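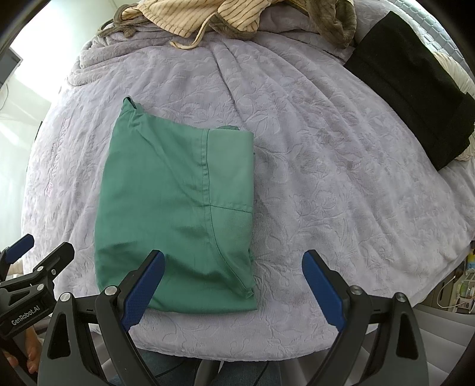

To: Dayana Alvarado, Prullari small grants
Re: Rumovell laundry folder, second report

Short version: the build is behind, and I would not promise you a working folder by December.

**Money.** Of the $3,000 grant, over half is gone. Most went on servo motors and the Hutchins gearbox, which I now think was the wrong buy. It has more backlash than the data sheet admits, and I have asked for a refund. No reply yet.

**Work done.** We have 51 demonstrations of folding by hand-held gripper, all on soft bedding with cotton clothes. Two of our people at the Prurwood workshop did the recording. I don't trust the set much. Same bed, same few garments, and a policy trained on it may learn the blanket as much as the shirt.

The arm itself moves, slowly. The wrist bracket has cracked twice – both times at the same screw hole – and the reprint is thicker. 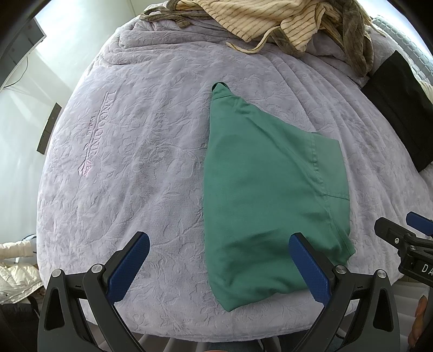

**Will the remaining money cover a finished machine?**
Probably only a bench version that folds one kind of shirt, placed flat by a person first. Anything that sorts a pile is a different project and a different budget.

**Next.**
- Record on a bare table and on a darker cover
- Fit the new bracket, then run the arm unattended for an evening
- Decide on the gearbox

I'd hold the next payment until the bracket test is in. Receipts are in the shared folder, minus the one for filament, still missing.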